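Storage Bins and Mixed Household Items: Frequently Asked Questions

Answers from the Zuvcombe supply desk. Last looked over in April.

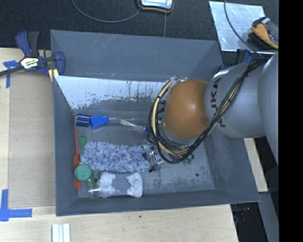 What can go in a gray bin?
Small household goods that are clean and dry. Most of what we handle is brushes, dusters, sponges, bottle cleaners and similar light items. Anything that fits flat on the floor of the bin with the others is fine.

Can different kinds of brushes share a bin?
Yes. Slim brushes for bottles and straws can go in with larger round ones. We only ask that brushes with stiff wire bristles go in a bin of their own. They catch on soft items and pull the fibers out.

Do fluffy items need a bag?
No. Dusters and other soft items go in loose. Bags slide around and hide what is inside. If a duster has a removable head, leave the head on the handle.

How full should a bin be?
One layer. You should be able to pick up any item without moving another one out of the way first. If you have more than that, start a second bin.

Is there a weight limit?
Yes, 11 pounds per bin including the contents. With brushes and dusters you will run out of floor before you get near it.

The paint on the sloping panel inside my bin is chipped. Do I need a new bin?
Usually not. Chips and worn patches on a panel are normal after a bin has been in use for a while, and so are scuffs on the floor. Run a hand along the surface. If it is smooth, keep using the bin. If paint comes off on your fingers or you feel a sharp edge, send it back and we will swap it.

Can I repaint the panel myself?
Please don't. We tried it with two bins and the new coat peeled within a month.

How do I clean a bin?
Take everything out and wipe the inside with a damp cloth and a little dish soap. Start at the top of the back wall and finish with the floor – the corners hold most of the lint. Dry it with a towel before anything goes back in. Scouring powder leaves marks, so leave it in the cupboard.

How do I get lint and loose fibers out?
A dry paint brush works better than a vacuum in the corners. For the floor, a rubber glove rubbed in one direction gathers the fibers into a roll you can pick up.

What about brushes that have been used?
Wash them in warm water, shake them out and let them dry overnight with the bristles facing down. Brushes with thin clear handles should be washed by hand. The dishwasher turns the plastic cloudy and it can crack near the head.

Can I put a bin on a wooden table?
Yes. Lift it to move it. Dragging leaves lines in a soft wood top.

Do the bins come with lids?
The standard bin does not. Lids for the deep version are sold by Namine under part number 519. They do not fit the standard size.

How many bins can I order at once?
Up to 80 in one order. For more than that, write to Akash Awasthi at the supply desk and he will arrange a pallet.

Who do I contact about a damaged delivery?
Deliveries are handled by Kaczmarczyk. Report a cracked or bent bin to them first and send us a copy of the report – we can't issue a replacement without it.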